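Supply swap is back, and the drawers need you

2025-04-09

Quick one this month, am writing this between two other things so bear with me. The craft supply swap at the Mekonnen Street hall is on again, same deal as last year, bring what you don't use and take what you will. Last April we had 21 tables and went home with almost nothing left over, except yarn. There is always yarn.

Hours are 10 to 3. Doors open at 9:30 if you're dropping off, side entrance please, the front ramp is still being redone. Parking behind Ellik Hardware is fine until noon – after that they want the spots back.

What we want: fabric pieces bigger than a dinner napkin, paper, card stock, buttons, beads, working scissors, knitting needles in pairs (pairs!!), unopened paint. Zippers. We ran out of zippers in the first hour.

What we don't want: dried up markers, half a puzzle, anything that smells like a basement. Glue guns only if you've pluged them in lately and they still heat up.

Money side. Entry is 6 dollars, kids free, and it all goes to the hall heating fund. We're 770 dollars short of the new boiler, so if you'd like to round up at the door nobody will stop you. Cash or card this time, the card reader is finally sorted.

Sorting night is the evening before, 7 pm, bring a label maker if you own one. Small stuff goes into drawers by type, card and paper on top, heavier things lower down. Please don't mix beads and sequins. Took us until midnight last time and we're still finding them in teh kitchen.

Also still looking for drawer units to borrow. Stackable, see-thru fronts if possible so people can browse without opening everything.

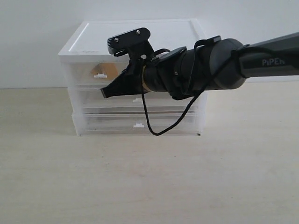 Three-drawer unit with frosted fronts, the kind we're after.

Put your name on the bottom on masking tape and you'll get it back the same afternoon. Email before you haul anything big over – the Roro room upstairs is full and we can't store furniture.

Soup and rolls from Sameck Bakery from 11 until they're gone. Bring your own mug.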